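Jolanta Zieliński
March 21, 2019

1/ Many people asked me which bags I will take to the mountains in May, so I write it here in several posts. My motorcycle is a middle-weight tourer, 71 horsepower, and I ride mostly alone.

2/ Last year I had two hard side cases from Grenen. They are strong and they lock well. But with them the bike is wide, and in the small streets of old towns I was always afraid for other people's mirrors.

3/ Now I have changed to soft bags made by Pawlak. They hang on the same side frames, with two straps at the top and one at the bottom. The first time it took me very long to put them on. Now I do it before my helmet is warm.

4/ Please read this if you buy soft bags: check the distance to the exhaust. On my right side it was too small. Wanda Witkowska, who rides the same model, melted a corner of hers on the first day. I bought a steel heat shield from Girell and it fits with two clamps.

5/ About rain. The outer bag is not waterproof and the shop says this clearly. Inside there is a roll bag, and you must roll it at least three times. I rolled it once, near Jostatmont, and my socks can tell you the result.

6/ I also keep a small list of the things that stay at home this time:
- the second pair of boots
- the big chain lock (I take the disc lock)
- the camping chair
- everything for making coffee, also the small pot

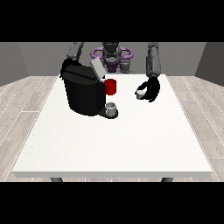

7/ WEIGHT
I put the heavy things low and in front, close to the seat. Tools go left, because the exhaust side is already heavier. In the top bag I have only a jacket and bread. When the top bag is too full, I feel it in fast curves, the front becomes light and a little nervous.

8/ PRESSURE AND SPRING
With luggage I turn the rear preload up by several clicks and I follow the tire pressure from the manual for full load. Nikola Urbańczyk asked me if this is really necessary for a weekend. For me yes. Without it my headlight looks at the trees.

9/ STRAPS
After the first hour I stop and pull all the straps again. New straps always become a little longer. The loose ends I fix with rubber rings - a free strap near the chain is a very bad thing.

10/ My old hard cases are for sale, with both keys and the mounting plates. There is one long scratch on the left lid. Bronisława Żak has asked first, so if she does not want them I will write it under this post.

11/ To Aniela Malinowski, who asked about the mileage: the old cases did 3,924 miles on my bike. The soft bags have done around 1,000, and the zippers still run well. I clean them with a dry toothbrush and I put nothing on them.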